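Setting Up a Shared Work Table for Sorting Small Parts

This guide covers table placement, bin layout and labeling for a sorting station that handles up to 2,000 small parts per shift. 

Before you start

You need a rectangular table, a set of open bins, a label printer and a tape measure. Clear the floor on at least three sides. Check that the floor is level. Round parts roll, and a table that is out of level will send them to one corner.

Step 1. Choose the surface

Use a plain, light-colored top. Dark fasteners and rubber seals show up clearly on white, and a missed part is easier to find at the end of a shift. Avoid wood grain and speckled finishes. Wipe the surface with a dry cloth before each batch. 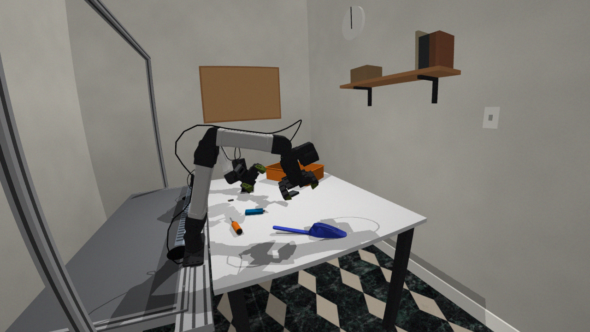
White table with an orange bin. A cork board on the back wall can hold the current pick list.

Step 2. Place the bins

Set the main bin within easy reach of the sorting area, with its long side parallel to the table edge. Leave 10 cm between the bin and the edge. Keep one bin color for unsorted stock and do not use that color for anything else.

At the Wultamstead site, 262 part numbers are split across four stations. Parts that look alike go to different stations. Two washers that differ only in thickness should never share a table.

Step 3. Set the light

Mount the lamp high enough that shadows fall short and soft. Strong side light makes shallow threads hard to read. If the room has only a ceiling light, turn the table until glare is off the sorting area. 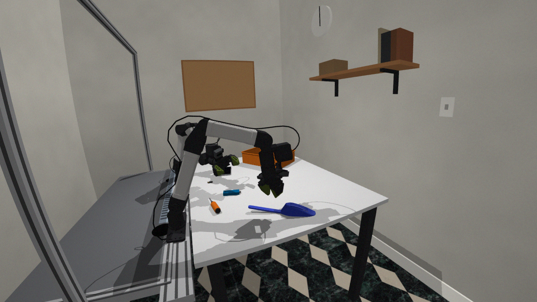 Step 4. Label and log

Print one label per bin with the part number on the first line and the Strand location code on the second. Stick it to the front face, centered. Record each finished batch before the next one is tipped out.

Batches at Daravside are capped at 105 pieces. Larger batches took longer to recount when the log and the bin did not agree.

Step 5. Clear down

Return unsorted stock to its bin, empty the scrap tray and check the floor under the table. Loose parts with no readable marking go to scrap.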